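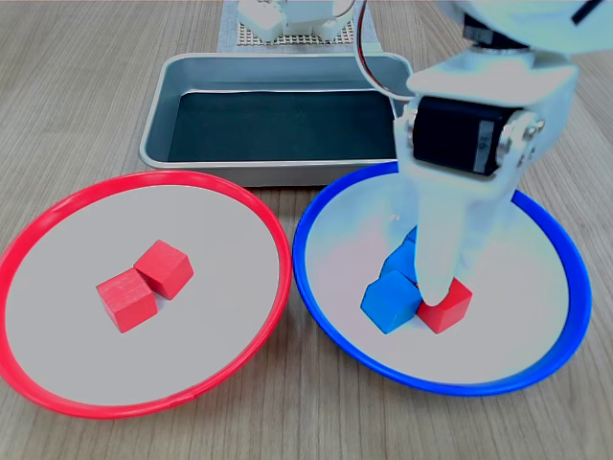
Kit bras Helis pour trier des cubes par couleur : ça vaut le coup ?

Clémence Carré
Bonjour à tous ! Je craque presque pour le kit Helis (458 euros avec les servos et les pièces en plastique blanc), je voudrais lui faire ranger des cubes en bois, les rouges dans l'assiette rouge, les bleus dans la bleue. Quelqu'un l'a monté ? Je n'ai jamais touché un fer à souder…

Theresia Koller
Coucou Clémence, je l'ai depuis septembre et je l'adore ! Pas de soudure, tout se visse. Par contre, compte une bonne soirée pour le calibrage — et ne saute pas la pince, sinon les doigts ferment de travers. Pour les couleurs, j'ai enregistré presque 200 démonstrations avec trois cubes rouges et trois bleus.
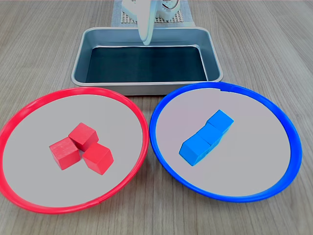
Prends des assiettes au fond clair, le mien confondait tout sur un fond foncé. Et garde toujours la même lampe ! La notice est en anglais, page 118 pour la pince.

zasovine
moi j'ai pris le Moncrieff, moins cher mais le SAV bof. 2 servos morts. prends le helis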